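Why do racing boats zigzag?

Hello! I'm Saodah Raju and I've loved sailing boats since I was small enough to fall asleep in a sail bag. The question I get asked most is this one – if the finish line is straight ahead, why doesn't the boat just go straight to it?

Well, try it with the wind blowing right in your face. The sails flap like washing on a line and the boat stops. Sailors call that bit the no-go zone, and every sailing boat has one!
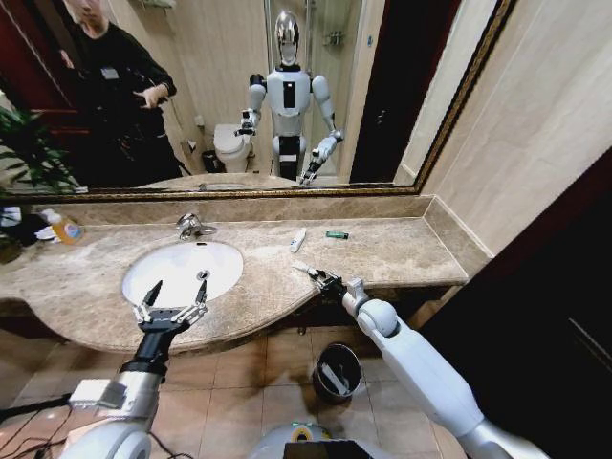

So the crew steer off to one side of the wind, then swing round and steer off to the other. Each swing is called a tack. You can try it with a toy boat in a white oval sink, a bit like the one set into that marble worktop (ask first, and put the plug in). Blow gently from the tap end and turn the sail a little at a time.

Zigzagging makes the trip longer, of course. In May I followed a boat called Graneo in a race of 200 miles, and she sailed 261 to finish it! Her rival Shin did even more and still came in ahead, the cheeky thing – her crew had found a stronger breeze close to the shore.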